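Grudano notebook, December, handheld sessions at the Miltdale building

Started at 8:40, coffee in hand, feeling optimistic. We're at 84 usable demos on the shelf task and I wanted to push that way up before lunch. Spoiler for future me: the morning went to the gripper pads and the tag tracking, and I'm at peace with it.

Quick recap for anyone picking this up cold. The task is to put a small object into one of the cubbies of the white shelving unit, two-handed, one hand steadying and the other placing. We show it with the handhelds first (fast, natural, your arms know what to do) and only then fall back to the leader arms for the reaches the handhelds don't cover well. The policy gets trained on both. Last month's mix was nearly all leader-arm data and the robot moved like it was wading through oatmeal, so this time the handhelds carry most of the weight.

First thing, pads. The jaw pads on the left unit had started to slip on the glossy blocks. I could feel it when I squeezed, a little creep right at the end of the close, and I'd been compensating with my wrist without noticing. That's a terrible habit to put in a dataset! The robot can't feel the creep, it just learns the wrist wiggle. Swapped the pads, torqued the screws by hand, and did a bunch of throwaway grabs to get the feel back.

Second thing, the calibration. After any pad swap the closed width changes a hair, so I redid the open/close sweep and saved it as a new profile. Please don't load the old one. I left it in the folder so the earlier demos can still be replayed, and I put OLD in the name, in capitals, so there's really no excuse.

Then the tags. When both handhelds work near each other, each camera gets a look at the other unit's tag, and that's our best check on the relative pose between hands. It's lovely when it works. When the tag tilts too far the estimate starts to swim, and in playback the two hands drift apart and come back together like they're dancing. I spent a good while just bringing the units in toward each other in front of the shelves at different angles, tag flat, tag tilted, tag nearly edge-on, and watching which ones the solver liked.
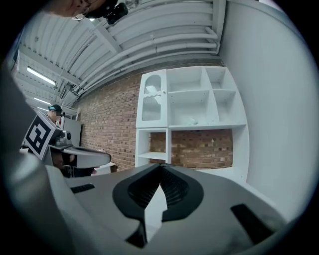

McAlister asked over the headset whether we couldn't skip the tags completely and let the visual tracking do it all, given how much texture there is in a brick wall. Fair question. The tracking by itself is good for where each hand is in the room, and yes, the brick helps a ton. But it's the hand-to-hand distance that matters for the steady-and-place part, and two separately tracked hands each carry their own error. Add those up and the placing hand thinks the object is somewhere it isn't. I said I'd run one batch with the tag term switched off so we can compare properly and stop arguing about it from memory.

What I learned from the angle business, more or less in order of usefulness:

Keep the wrists calm on the way in. Most of the bad tag views come from rolling the hand early, before it needs to roll. If I wait to roll until I'm close to the cubby, the solver has already had a long clean look and coasts through the rest.

Slow is fine, stopping is not. If I pause in mid-air to think, the pause goes into the demo, and the Plendville policy from the fall had these spooky little freezes that I'm pretty sure were me thinking. Decide before pressing record.

If a demo goes wrong, finish it or scrap it. No heroic recoveries unless we're recording recoveries on purpose. I want a separate set of those, by the way - start with the object half out of the jaws and save it, over and over. Remind me.

Leader arms after that, 2 short runs on the low cubby on the left. It's an awkward reach with the handheld and my elbow ends up where the robot's elbow could never go. With the arms you feel the joint limits right away, which keeps you honest, though I still move about half as fast as I do by hand. Gripper trigger on the right leader is sticky again. Cleaned it, better, not fixed.

Tried a replay of one handheld demo on the real arms at reduced speed around 11:30. Approach was good, roll was good, release came early and the block tipped onto its side in the cubby. I think that's the new width profile not being picked up by the replay script, which has its own copy of the config for reasons I can't remember. Will fix the script before blaming the pads.

Numbers for the log: frame 3871 in the second calibration clip is where the tag estimate jumps, if anybody wants a nice clear case to test the filter on. Target for this task is still 500 demos before we train again.

To do
- replay script reads the shared profile
- tag-off batch for McAlister
- recovery set
- new trigger spring for right leader
- re-label the early demos with the pad version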